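Help wanted: someone patient to drive a robot arm around a toy kitchen

Posted 19/06/2021 by Skye Ogilvie, Cultilberg shared workshop

Trarkel is a one-armed kitchen helper that four of us have been building on evenings and weekends since last October. It has never helped in a kitchen. It has a toy kitchen, and its record there is mixed. We are looking for 2 people to join us as drivers for the summer, and one more who can solder without swearing, or at least quietly.

The driving goes like this. You sit at the end of the bench with a pair of handles, you move the handles, the arm moves more or less where you meant, and everything gets recorded. Later Peiyu Ye feeds the recordings to a training script called Casik and we find out what the arm learned from you. So far it has mostly learned hesitation. We would like it to pick up some better habits, and for that we need people who aren't us. 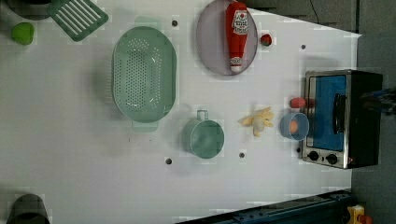

A session is 7 tasks, each repeated until the sheet is full or you are. Put the ketchup on the plate. Take the ketchup off the plate. Move the banana somewhere it wasn't. The one everybody wants is opening the toaster oven, and you can't have it until you've done the others, house rule. We mix the pieces up between runs, so please don't get attached to a layout.

Our goal is 200 good runs by the end of the summer. A good run means the arm did the thing, with nothing thrown and no one grabbing for the stop button. A bad run gets kept too, in a separate folder, and Isla Cowie watches those over lunch. She has favorites.

What we want from a driver:

You can sit still for a couple of hours and care about where a toy banana ends up. You don't need to know any code. Gamers are welcome, though our last one drove as if he was being timed and we had to replace a finger linkage. People who knit, ice cakes or park trailers have an excellent chance with us. You should be over eighteen, because of the workshop's insurance, and comfortable telling us when our instructions make no sense. Left-handed drivers especially please write, as all of the current ones are right-handed and the arm is picking up our prejudices.

What we want from the soldering person:

The gripper wiring was done by me, at night, and it shows. Ailsa Crichton has drawn up a proper harness and would like somebody to build it who isn't me. She will stand near you while you do it. She means well. Some crimping, some strain relief, a lot of labeling. Bring your own iron if you're fussy about irons; the shared one has been used on things that weren't solder.
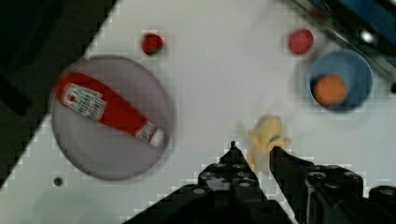

Pay is the awkward part. Drivers get a flat $300 for the whole summer, paid in two halves, out of a small grant from Kinnear, the hardware store on the corner, who were told this was a community project and have so far not asked to see it cook. The soldering job is paid in the same amount, on completion, when Ailsa says it's complete. There is also coffee. You get your name on the project page unless you would prefer to keep this quiet.

Sessions are in the evening, two hours each, with a break in the middle. We ask for one a week, two if you find you like it. The workshop is up a flight of stairs, and the freight lift works if you ring Nuria Tilahun first so she can go and stand by the switch. Wear something with sleeves that don't dangle. Long hair gets tied back. The arm isn't strong but it is stubborn, and it won't let go of a scarf just because you asked nicely.

What we record: the arm's movements and what its cameras see on the table. We don't record sound, so you can say what you like to the banana. You can ask for your runs to be deleted at any point before training starts. After that they are in there with everyone else's and we can't pick them out again.

To apply, send a few lines to Skye at the Cultilberg front desk, or leave a note in the Trarkel pigeonhole by the laser cutter. Tell us which job you want, which evenings you have free, and the fiddliest thing you've ever done with your hands. No résumés, please. Someone sent us four pages last time and Peiyu felt obliged to read them all.

We'll ask people in for a short tryout, half an hour on the handles, ketchup only.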